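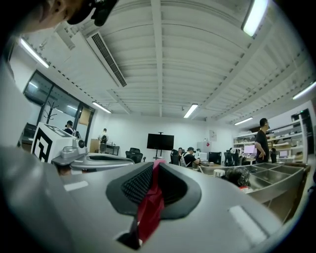 The Lamrani Room, second floor
Gallery page, updated July

The Lamrani Room is the large shared workroom on the second floor of the Flukham building. It opened to members in the spring after the old storage area was cleared out and the wall between the two halves came down. This page is for people who want to know what the room is like before they book a table.

Size and layout
The room is 600 square feet. The low counter is at the back, and there is shelving for materials that are in use that week. Anything left on the shelves longer than that gets moved to the storage closet downstairs.

Ceiling and lights
The ribbed ceiling was left uncovered and painted white. Fluorescent lights run the whole room, so the tables at the back are as usable in the evening as the ones by the glass. The switches are in two groups, and the second group is behind the door.

Window
The big window has black frames and dark glass. It does not open. The coat rack shaped like a bare tree is on the other side of it, in the hallway. Please hang wet coats there and keep them off the chairs. Backpacks can stay with you.

Air conditioning
The long vent overhead was replaced by Drisard last year. It is set at the front desk and can't be changed from inside the room. The tables directly under it get the most air, and thin fabric and paper will move around there if you don't weigh them down.

Fabric work
Wael Ashour runs the fabric sorting table from 10 a.m. until noon. We had 87 bags of donated cloth at the start of the season and are nearly through them. Reds and other strong colors are kept apart from the whites. Fold pieces in thirds, with the cut edge inside, and put anything smaller than a hand towel in the scrap bin.

Cabinets
Scissors, tape and pins are in the wall cabinets. The label inside each door lists what belongs there. The Erkton cutting mats are too long for the cabinets and stand on end beside the counter.

Booking
Tables can be booked for a morning, an afternoon or an evening. The room holds eight tables when they are all set up. If you need them pushed together for a larger project, ask the day before. Clear your table fifteen minutes before the end of your booking.

Contact
Rania Ramadan handles bookings and lost property. Her office is room 232, at the end of the same hallway.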